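Mayor Opens New Health Post in Sornmont

The mayor of Sornmont, Nathalie Simard, on Friday opened a new health post in the Sullon district and promised that the town will pay for a second nurse before the end of winter.

The post is in the former school on the main road and has two consulting rooms. It will serve nearly 1316 residents, many of whom until now had to take the bus to the hospital in Bivby for a simple blood test.

Simard made the promise in her speech to residents and members of the town council, after a short tour of the building with Roel Maes, the district doctor.

"People in Sullon have waited long enough for this," she said. "A person who is 70 years old should not travel half a day to have his blood pressure measured." 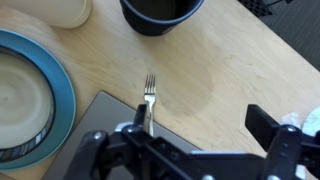
Dr. Maes thanked the mayor and the council for their support, but he asked them not to forget the daily costs. He said that medicine for the first months is already paid, while heating and cleaning are not yet in the budget. He also wants to start a weekly lunch for older patients with diabetes, where they can learn about healthy meals. For this the post still needs kitchen things of the most ordinary kind, a metal fork and a plain wooden table included, and he invited families to give what they can spare.

Council member Gijs Hermans, who voted against the first plan last year, attended the opening too. He told reporters that he still finds the rent too high, but that he will support the money for the nurse when the council votes on it in October.

The post will be open on weekdays from 8 a.m. Patients who need a home visit can leave a message with Rianne Smits at the front desk.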